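Wadgate Place Names

A table of street, lane and field names from the parish of Wadgate, with older spellings where we have them. Plain text, one name per row.

Contents

names.csv: the main table, 1000 rows
spellings.csv: older spellings, linked to the main table by id
sources.txt: short titles for the maps and rent books
notes/: working notes, not proofread

Columns in names.csv

id: a number that stays the same between releases
name: the form used on the newest map that shows it
kind: street, lane, field, farm, water or other
first_seen: year of the oldest source, left blank if the source has no year
source: short title, as listed in sources.txt
sure: yes or no

Rows marked "no" in the last column are readings where two people disagreed. There are 37 of these. Please don't drop them without saying so in your own work.

Loading the files

Everything is UTF-8 with commas between fields and a header row. Names that contain a comma are in double quotes. Older copies of Grilent read the first_seen column as text, so set it to a number by hand after import.

Known problems

Field names on the east side are thin. The Skavon estate map covers that area but only 4 of its sheets have been read so far. "Rathore Lane" and "Rathore's Lane" are kept as separate rows until we know whether they were the same road. Some farm names moved when the house was rebuilt, and the table does not record the move. 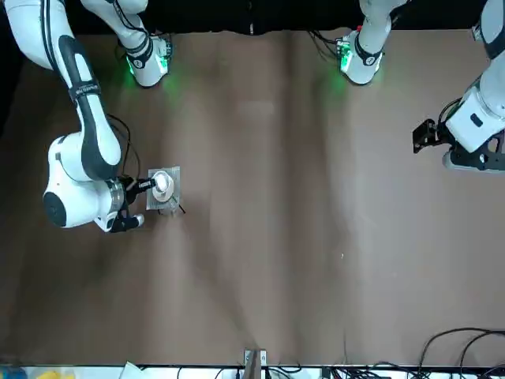

Changes

Version 2
Added the kind column. Split spellings into their own file. Fixed ids that appeared twice in the water names.

Version 1
First release, main table only.

Reuse

Free to copy and change for any purpose. Keep sources.txt with the tables if you pass them on. Corrections are welcome as an issue. Give the row id, the reading you think is right and the source you took it from. The next release is planned for December.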